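From: Evanthia Karagiannis
To: cell-planning list
Subject: Re: second two-arm cell, parts and money

On July 2020 Decha Thongdee wrote:
> Before I sign for the second cell I need to know what we can
> reuse. Drerura wants 1279 for the enclosure alone. Do we need
> theirs, or can Somkiat build one? Also, what spares should I
> put on the same order?

Decha,

Somkiat can build it. The rail and corner posts are stock lengths from Clekamar and he priced the lot at 181, without the tiles. I would take the tiles again. The grid helps when we set out the start positions.

For spares, please add two wrist servos and a full set of cables. Ahonen sells the cables at 13 each. I would leave grippers until September, when we know how the thin sheet work is going. If the budget line has to be closed now, put 102 against it and we will fit the order to that.

Current cell, for anyone who has not been by: 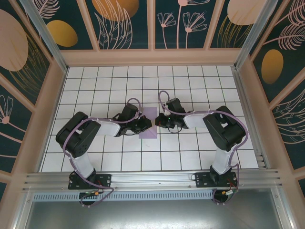 Both arms on the front rail, lavender sheet on the tiles.

The new one should have the same rail across the front and a separate mounting plate for each arm. Please don't let Fomgate talk you into one shared plate. I want to be able to take one arm off and leave the other bolted down.

Theerawat Yensuk has the drawing if you need lengths.

Evanthia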